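Clirnenow Reading Room
Progress report to the Prollora Fund
October 9, 2021
Prepared by Noreen Dogar

Grant spent to date: $739. Receipts are attached, including the one that got washed.

You asked in your last letter whether the small objects shelf was "on course." It is, in the sense that a shopping cart with one bad wheel is on course. The shelf is up, the sorting is well along, and the lending cards are printed with the word "borrower" spelled correctly on the second try.

Most of September went to sorting. The donated puzzle boxes, trinket boxes, locks and desk toys came to us in four crates from the old Medier shop, and we have been checking each piece before it gets a card. The rule is simple: if it opens, it must also close, and if it locks, the key has to be somewhere in the building. 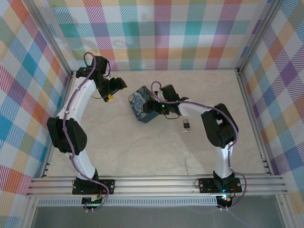
Sorting by theme has been slower than I promised in February. My plan had one shelf for art and one for hardware, and it fell apart over anything that could sit on both. The little square box with the swirling blue-and-yellow night sky on top, very much in the manner of The Starry Night, has gone to art without a fight. The black padlock with the silver shackle is hardware, and I will hear no appeals. The plaid backing has stayed, pink, teal, orange and all. Two board members find it loud. The children's hour finds it excellent, and they are the ones who come every week.

Matoušek Printing still owes us 200 labels. They have been told. They have been told in writing.

Left to do before the shelf opens:

Finish the cards for crates three and four.
Find a lid for the jar of spare keys, or a bigger jar.
Agree on a lending period. I say three weeks. The board says two, and has never tried to get a desk toy back from a nine-year-old.

I would like to move what is left of the hardware budget over to labels and string. Please let me know if that needs a form. I assume it needs a form.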